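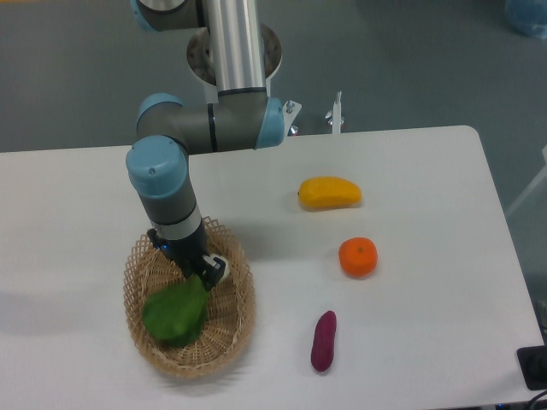

Been thinking all week about which kitchen chore a robot arm could take off my hands first, and my money is on putting away the groceries! Dishes are a nightmare and laundry is worse, but produce is such a fun middle ground. You've got a round tangerine, a long skinny sweet potato, a mango with a curve to it, and then something leafy like the bundle down in the basket, with leaves going every which way – and two fingers to handle the lot.

2/ Leafy stuff is the one I'd pay to watch. A tangerine is pretty much a ball. Greens flop, and the spot you grab decides whether you lift the whole bunch or one sad leaf.

3/ Jérémie Deschamps and I have a bet going: 80 grocery items from counter to basket, any arm you like, no human help, max 5 drops. He says February next year. I say sooner!!

4/ Can it do the job in my kitchen today? No. Bags, bad light, a cat. On a clear white tabletop, though, I'm a lot more hopeful than I was 2 years ago.

5/ Shop floors might get there first. Same bins, same height, every shift. If anybody in Rumavstead packs veg boxes for a living, tell me which item you'd hand over first – and which one you'd never trust it with.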